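Open day at the Jakholm workshop: your questions

Our next open day is coming up in November and the inbox has been filling up nicely. Tala Awad has gone through your emails and pulled together the questions that came up most often.

When is it, and do I need to book?
2018-11-06, doors open in the morning and we carry on until the last visitor has run out of questions. The main hall is free to wander round. For the hands-on tables you need a slot, and you can pick one up at the front desk when you arrive. Each slot lasts 20 minutes.

How do I get there?
Take the bus to Pesness and walk up Bataineh Lane, past the garden centre. If you're driving, please use the lower car park (the upper one is kept for deliveries and blue badge holders).

What will I see?
Robots picking things up, mostly, and we think that's far more fun than it sounds! A person can grab a spoon without thinking. Teaching a machine to do the same means showing it over and over, with the spoon somewhere different every time, and you'll get to see that work close up.

Can I try it myself?
Yes, please do! At the Zerkelar tables you hold a gripper in your own hand, squeeze it to close the fingers and move things about on the table while a camera on the tool records what you're doing. Everyone is clumsy for the first few goes and then it suddenly clicks. Last time we had 109 visitors through the door and the queue for these tables hardly ever let up.

Is it suitable for children?
Very much so. Anyone under 12 needs a grown-up with them at the hands-on tables. Younger ones often pick it up faster than their parents, so be warned.

Why are the gripper fingers covered in rubber?
Bare fingers are slippery, and a smooth cup will slide straight out of them. A soft pad gives a bit and holds on.
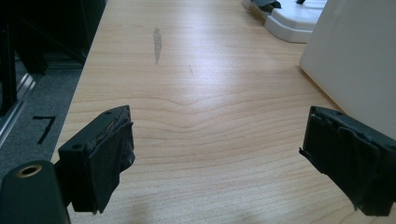 The pads take a lot of punishment, so they fray and scuff and have to be changed now and then. If you're curious, ask at the tables and someone will let you feel a new one next to an old one. It's a surprisingly big difference, and you notice it most with anything shiny.

Can I take photos?
Of course. Just check with other visitors before you take any with them in.

Is there step-free access?
Yes, the whole ground floor is level. The talk is upstairs, and there's a lift beside the front desk.

What is the talk about?
Tala will be speaking about what happens to the recordings afterwards, with plenty of clips of grasps that went wrong (these always get the biggest cheer). The room seats 33, so come up a little early if you want a chair.

Will there be food?
Tea, coffee and cake in the hall all day. Please leave drinks on the side before you sit down at a table.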